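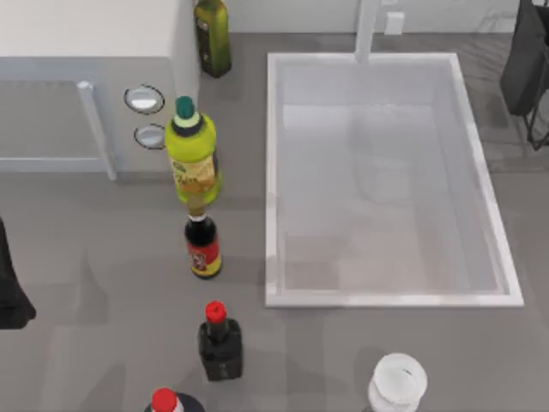
2019-04-08

Glaze tests, second round. Kiln was still at 252 F when I came in so left the lid cracked and did paperwork first. Unloaded after lunch.

Clalia white on the buff clay: better than last time. Pinholes mostly gone on the outside, still a few inside the rim where it pooled. I think I'm dipping too long. Try a quick in and out next batch, and wipe the tiles with a damp sponge before, didn't do that this time (forgot).

Clalia white on the red clay: no. Gray, patchy, looks like old dishwater. Not worth another firing. If anybody wants to use up the red clay do it with the clear.

Dorkus green: ran. Again. Two tiles stuck to the shelf, chipped them off and took some kiln wash with them. Shelf needs scraping and a new coat before it goes back in, it's leaning by the door, please dont load it. Same bucket as before so it's either too thick or the firing is going too hot on the bottom. Put witness cones top and bottom next time so we know which.

Weighed out a fresh 2,749 g dry batch of the green with a bit more clay in it to stiffen it up. Sieved twice. Lumps the first time, slow going, the fine sieve has a tear starting near the edge. Order one. Label on bucket says B, old one is A, do not mix them.

Firing log: the controller says 1,308 hours on these elements. Seems like a lot. Top element looks saggy on the left side, pinned it back. The last firing took 6 hours longer than the program says it should, so that fits. Called Damico about a set, they can ship but not before July for our model, which is no use. Will try Aydoğan, they had the thermocouple last year when no one else did. Need the model number off the plate, it's behind the kiln and I couldn't read it without moving everything. Tomorrow.

Until then bisque only, no glaze loads. Bisque will be slow but should get there.

Other stuff:
- Slop bucket full, needs drying out on the plaster
- Scale drifts if it's near the fan. Moved it to the back bench, leave it there
- Almost out of wax
- Test tiles from today are in the shallow tray, numbers on the back in iron wash. 4 smudged, I think it's the white on buff with two dips but not certian

Idea for the next set: white over green, only the top third of the tile, so if it runs there's room. Also one with the white thinned way down. Cut more tiles from the buff first, and make the foot wider, half of them fell over in the bisque.

Check cones before closing the lid.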